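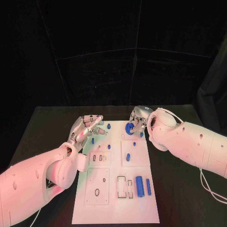
Setup time on a two-arm cell is mostly spent on things the vendor manual treats in one sentence. The Jadow manual says the cell is "ready for use after homing," and in this course we will not take its word for that. Homing tells you where the joints think they are. It says very little about where the fingertips are, and the fingertips are what has to get a blue disc, held upright at the far edge of the board, down to a target without tipping it. A joint error too small to notice at the elbow can be plenty at the end of an arm that long.

Unit 7. Setting up and looking after the two-arm cell
Revised Monday, August 8, 2022. Replaces the May handout, which had the table offset sign wrong.

Read before lab: Magbanua notes, section on hand-eye checks. Skip the marketing pages at the front.

1. Before power

Look at the cables first. Both arms have thin white cable hanging underneath, and slack that looks fine with the arm parked can end up somewhere else when the wrist turns over. Move each arm by hand, brakes released, one person holding and one person on the button. Go through the whole reach you plan to use, slowly. If a loop of cable touches the board or the table edge at any point, re-dress it and start over.

Do not tape cable to the shell over a joint. Every class does it and every class pulls a connector.

Check the shell screws with the short driver. Snug only. The threads are in plastic, whatever the data sheet implies.

2. The board

The board must not slide. Students tell me the dark table covering "grips well enough." I have yet to see a measurement behind this. Push the board with two fingers at a near corner; if it moves, your calibration is worth nothing from that moment on. Clamp it, mark the corners on the covering, and write the marks in the log.

Pegs, cylinders and discs go back in the same start positions each time. If you report a success rate, say what the start positions were. A rate without them can't be checked.

3. Homing and the touch check

Home the left arm, then the right. Never both together, even though the Gidau controller allows it.

Then do the touch check:
Extend the index finger of the left hand, other fingers curled.
Bring the fingertip to the first reference point at the slowest speed.
Read the offset. Write it down before you correct anything.
Repeat on the other reference points, then do the right hand.
Go back to the first point and read it again.

The last step is the one people drop. If the second reading of the first point doesn't match the first reading, you have play in a finger joint or a board that moved, and no software setting will fix either one. The auto-correct button in the Zerness package will happily average the two readings and show you a green light. Leave it off.

4. Fingers

The controller counts hand closings. Ours stood at 2,273 on the right hand when this sheet was revised. The maker's claim is that the finger joints need no attention for the life of the hand. Maybe so. We check them after every 20 hours of running anyway:

Close each finger alone, watch for a late start.
Wiggle the tip side to side with the power off. Compare left hand to right hand.
Wipe the metal joint parts with a dry cloth. No oil.

A late start is usually a tendon that needs taking up. Budget around 20 minutes for one finger, more the first time. Redo the touch check afterward for that hand, all points.

5. What "calibrated" means in your report

Do not write that the cell was calibrated. Write when, with which reference points, and what the offsets were before and after. I have read too many reports where the word covers a check somebody did the week before on a different board.

The same goes for "repeatable." Repeatable over how many tries, with the arm coming from which side? Approaching a hole always from the left hides backlash. Try it from the right and from above, and expect a worse number.

6. To hand in

Log page with both sets of offsets.
One paragraph on the largest offset and where you think it comes from. A guess is fine if you call it a guess.
Any claim from the Jadow manual you tested, and what you got.

Next unit: force limits, and why I don't trust the defaults.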